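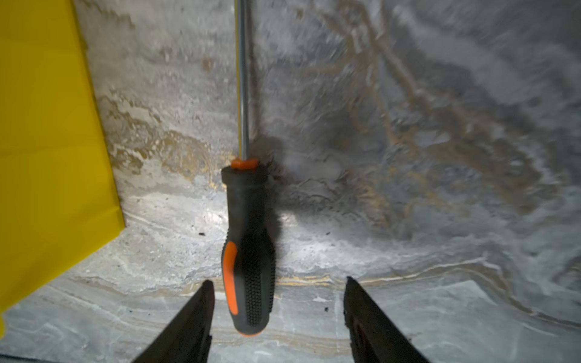
Garba Bench Arm: seven weeks on our kit-packing table
Posted 10/04/2018 in Shop Equipment Reviews

I run the packing room at Bomudano, where we put together small hand tool kits for schools and repair shops, and I've been promising a proper write-up of the Garba ever since it landed on our bench. So pour yourself a coffee, because I do go on a bit (my coworkers will back me up on this).

The Garba is a small arm with a two-finger gripper and a little camera down at the wrist. We bought it from Skukgate to take over the dullest part of our day, picking up screwdrivers and setting them where the packer needs them. When we're busy we get through 965 kits in a week, and before the arm came every one of those tools was lifted by a person with a sore thumb. I was one of those people for a long time, and I can't say I miss it!

Setup and the first few days

Getting it bolted down and running took us 2 days, and most of the second went on teaching it where things are. The manual is 67 pages long and reads as though it was written by somebody who already owned one, but the phone help from Skukgate was patient and kind, and they never once made me feel silly for asking the same thing twice.

The fingers are mostly black and quite slim at the tips, and they open wide enough to go around a chunky rubber handle with room on both sides. I was glad of that, as our black and orange drivers are fat little things. What it doesn't like is a tool hanging at a slant. Then it goes in, stops, backs off and tries again, and you find yourself leaning toward it as if that would help.

What it does to the working day

This is the part I wanted to read about before we bought ours and couldn't find anywhere, so I'll take my time over it. Nobody lost hours here. The two of us who used to do the picking now check the finished kits and look after the arm, and I've found I like checking much more than I expected. You notice a scuffed handle or a loose collar when you aren't racing to grab the next one.

On the other hand, the room has gone quieter. We used to chat across the table with our hands busy, and now one person is often off by the shelves while the other keeps an eye on the gripper. One of our longest-serving packers told me she felt like a babysitter for the first month, and I think that's fair. We started swapping places at lunch, and that has helped a good deal. If you manage a small crew, please ask them how they'd like the jobs shared out before the crate arrives. I left it too late and had some fences to mend.
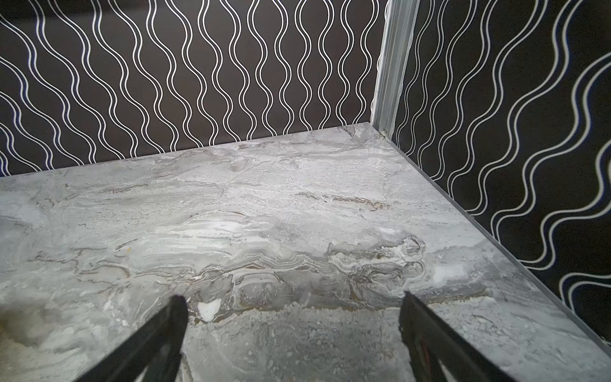 Small gripes

The arm is only as tidy as the people around it. Crumbs and specks show up in the wrist camera view, and on a gray marble pattern like ours it can be hard to say what's dirt and what's just the veining, so I wipe down more often than I used to. A plain top would be easier on the eyes. I'm fond of the wavy white lines on our dark walls, though, and I won't be changing those.

The stop button is also a stretch for anyone short. Our sister shop in Wernden moved theirs to the near side of the bench, and we'll be doing the same in June.

Would I buy it again?

Yes, I would. It's slow on a bad day and fussy about how the drivers hang, but my thumb has stopped aching and the kits go out right. Four stars from me, and I'll add a note here once we've tried it on the pliers.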